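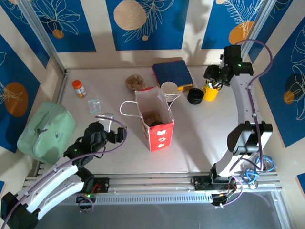 Hanging patterned wallpaper without losing the pattern

Most guides tell you to start in a corner. I don't, and I'd be wary of anyone who says their corners are straight. Mine are out by 5 mm over the height of the wall, and the house isn't even old.

What you need: a plumb line, a pencil, a paste brush, a long sharp blade, a wide smoothing brush. The Garketti kit has 40 pieces in it and I used 4. Save your money.

1. Check the batch number on every roll. Shops will swear the colour is the same between batches. Hold two up by a window at midday and see if you agree.

2. Find the repeat on the label. A large leaf or flower print wastes far more paper than the online calculators admit. I buy one roll over and keep the receipt.

3. Drop a plumb line where the first length will go and mark it lightly. Trust the line, even when your eye says it looks wrong against the door.

4. Cut the first length with 5 cm spare at each end. Lay the next one beside it on the floor and match the print before you cut.

5. Paste the wall if the label says so, the paper if it doesn't. "Either works" is shop talk.

6. Smooth from the middle outwards. Small bubbles often go as the paste dries — big ones won't, so lift and redo.

Yamila Maldonado wrote in to say lining paper is a must on bare plaster. Maybe. I've skipped it twice on sound walls and both are still up. On patchy ones I'd do as she says.

Leave the heating off overnight and trim the top and bottom with a fresh blade.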